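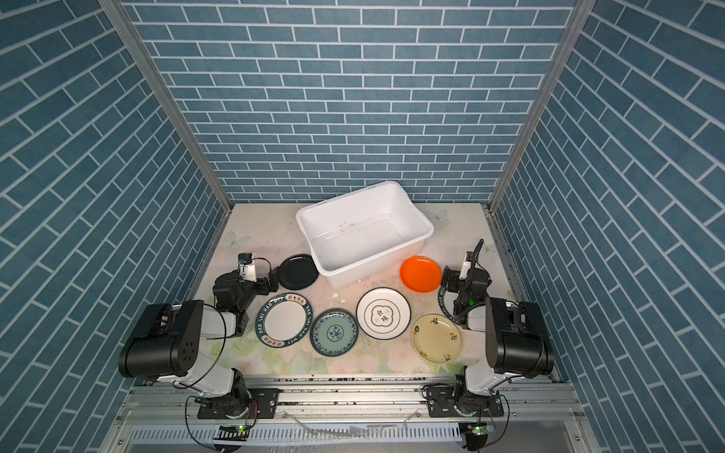

Food Service Basics, Unit 7: Portions and Plating
Instructor: Kalkidan Kassa

Portion size is set before service starts. The standard recipe gives the yield and the serving weight, and the two must agree. If a batch yields 20 servings and the line runs out at 13, check the scoop first, then the recipe card.

Terms
Yield: total usable amount after trimming and cooking.
As-served weight: what goes on the plate, without sauce or garnish.
Plate waste: food returned by the guest. Weigh it apart from prep waste.

Hot food goes on warm plates, cold food on chilled ones. Wipe rims with a clean cloth. Keep fingers off the eating surface.

Read the Tapley handout, pages 1 to 7. Bring your yield worksheet to the next class.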